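Search this book Go

Chapter 2
When the Arm Comes to Work

I spent most of one August in the back kitchen at Zudham, a catering firm that sends out more than 4000 lunches a week, and I went in thinking I'd be writing about machines. I came out with a notebook full of people. Who chops, who lifts, who gets to sit down, who gets asked before a new thing is bolted to the floor (almost no one, at first!).

Pavithra Shenoy had run the prep line for years when the company told her staff of 33 that a robot arm was on the way. Her first question was about the schedule. Who would be on shift with it at 5 a.m.? Who would wipe it down? The installer, a small outfit called Brollonance, had good answers about speed and reach and no answer at all to that one, so she wrote her own on the back of an order sheet and taped it to the cooler.

What Brollonance did bring was a simulation - a kitchen on a screen, where the arm could be tried out before anybody had to stand next to it. I thought this would bore the cooks. Wrong! They crowded in and started arguing about elbows. 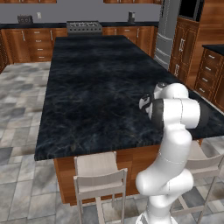
Figure 2.1. A simulated robot arm with its gripper over a kitchen island. Note the bar stools on the same side as the arm.

Look at the stools for a minute before you read on. Muthu Subramaniam, who portions rice and has opinions about everything, went straight for places to sit. If the arm works at a counter, he wanted to know, can a person still pull up a seat there? That is a question about job design, and it's the kind we'll keep coming back to in this chapter: when a task moves to a machine, the space, the breaks and the talk around that task move too.

We'll start with tasks and how to split a job into them, then get to pay and training. Keep Pavithra's order sheet in mind as you go. I've copied it out in full in Section 2.1, spelling and all.

Contact us | Copyright Relex Learning. All rights reserved. | Back to top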